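Plirnalstead Tenants Board > Building Services > Recycling contract, October renewal

elozano_office
Posted 27 August 2024
Residents are advised that the recycling agreement with Sutcliffe expires in October. Management has received one competing offer, from Kanico. Under the Kanico terms, plastic bottles and paper cups would be collected separately, and a mixed bag would carry a charge of $13. Comments are invited in this thread. 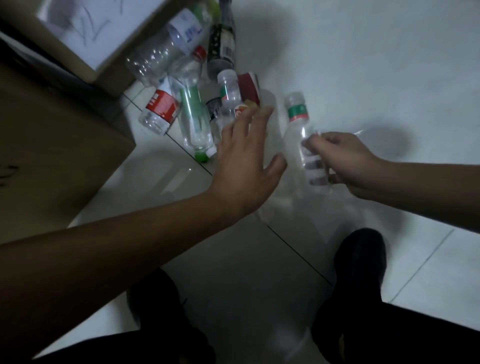
The present agreement permits mixed bags at no charge. It also costs the building $273 more per year, and that difference is passed on through the service fee.
Eustaquio Lozano, Building Office

junodow
I must object to the proposed charge. A household that sorts correctly should not pay for a neighbor who does not -- and the bags carry no names.

north_stair_4
With respect to the previous post, the same is true today. All of us pay the higher fee. I support the Kanico offer.

junodow
The fee is known in advance. The charge is not. Ten mixed bags would cost $130 and use up nearly half of the saving.

elozano_office
The point is noted. Kanico has been asked whether the charge may be capped for the first year. Its reply will be posted here.

north_stair_4
Please also ask whether caps should be left on the bottles. The current notice does not say.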